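# Folding wide black pants with an elastic waist – they slide apart every time

**Shamim Hayat**

I do all my folding on the bed because it's the only flat thing I own that's big enough. Shirts are fine, towels are fine. My problem is black stuff. I have a pair of really loose pants with an elastic waist, the floaty kind, and however I fold them they've turned into a puddle by the time they reach the shelf. The waist bunches up so nothing lines up with anything, and I can't find the seams because it's all just black.

I tried rolling. Looked great for one night. I'd hang them, but my hanging space is a few hooks by the window and that's full already.
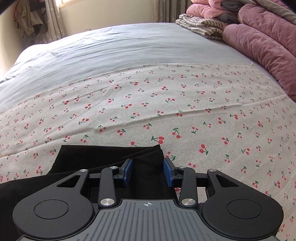 *My folding station, cherry sheet and all. Bedding gets piled up at the head end first.*

Does anyone have a method that works for slippery fabric? Shelf is 24 inches deep if that matters. Also, is it bad to leave quilts folded in a pile all day? My mother says yes, but she says that about everything.

**Perihan Kurtuluş**

I sewed and altered clothes in Masten for years, and loose pants are easier than they look! Forget the waistband at first. Everybody grabs the elastic and tries to make it flat, and it won't go flat, it's elastic. Start from the hems. Lay the whole thing out on the bed, match the two hems, and smooth upward with your forearm so the extra width travels toward the waist.
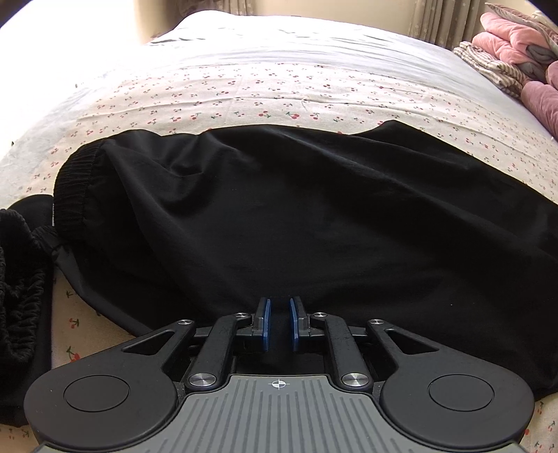
Then fold one leg over the other and tuck the crotch point in so you have a long rectangle. Fold the hems up to just under the elastic, fold once more, and now the waistband finally earns its keep – open it like a pocket and push the folded end inside. It holds itself shut. I've thrown mine across a room to prove it to my sister.

For finding seams in black fabric, use daylight from the side and your fingertips. An overhead bulb is useless for this. And a pale sheet underneath helps a lot, so you're already set there.

**Alvar Vik**

just roll them and put a hair tie on it

**Teodor Kristiansen**

Seconding the pocket trick, I do it with pajama pants. If the elastic is old and tired it won't grip, so in that case I'd stand them on edge between two stiffer things, jeans or whatever.

The quilts are fine for a day. If they're in a pile for weeks I'd shake them out and change where the folds are. Mine got a permanent crease down the middle one winter in Berge and it never did come out.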